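Portoir à tubes

Temps de lecture : 2 minutes

Le portoir à tubes est un support de paillasse destiné à maintenir debout des tubes à essai, des tubes à centrifuger ou des tubes de prélèvement. Objet modeste s'il en est, il a pourtant une histoire passionnante, et sa forme varie énormément d'un laboratoire à l'autre !

Description

Un portoir classique se compose d'une plaque supérieure percée d'une ou plusieurs rangées d'ouvertures et d'une base sur laquelle repose le fond des tubes. Les tubes à fond conique, incapables de tenir seuls, en dépendent entièrement. On rencontre des portoirs en bois, en fil métallique plastifié, en polypropylène et en acrylique transparent. Ce dernier matériau a un charme particulier : il laisse voir le liquide sur toute sa hauteur, et une solution colorée, orange ou rouge par exemple, s'y repère d'un coup d'œil depuis l'autre bout de la paillasse.
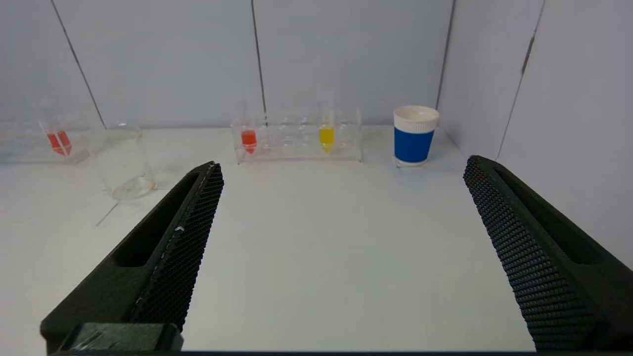 Le portoir voisine presque toujours avec la verrerie courante, bécher en tête. Le bécher reçoit les solutions à verser ou les rinçures, le tube accueille les petits volumes. Dans son manuel de travaux pratiques, Horácio Quintela recommande de ranger les deux au fond du plan de travail et de garder l'avant libre pour les manipulations, une habitude que beaucoup d'enseignants ont reprise avec bonheur.

Modèles

Le Drusia, en acrylique, existe en version basse à une seule rangée ; le Nullitz, plus haut, peut recevoir 70 tubes. Le collectionneur Tullio Caruso possède presque 131 portoirs anciens, dont de superbes pièces en hêtre tourné, certaines encore marquées au nom de leur atelier.

Entretien

L'acrylique se lave à l'eau tiède savonneuse, avec un chiffon doux. L'éthanol et l'acétone sont à proscrire : ils le fissurent ou le ternissent. Il ne supporte pas non plus l'autoclave, contrairement au polypropylène.

Voir aussi : bécher, tube à essai, paillasse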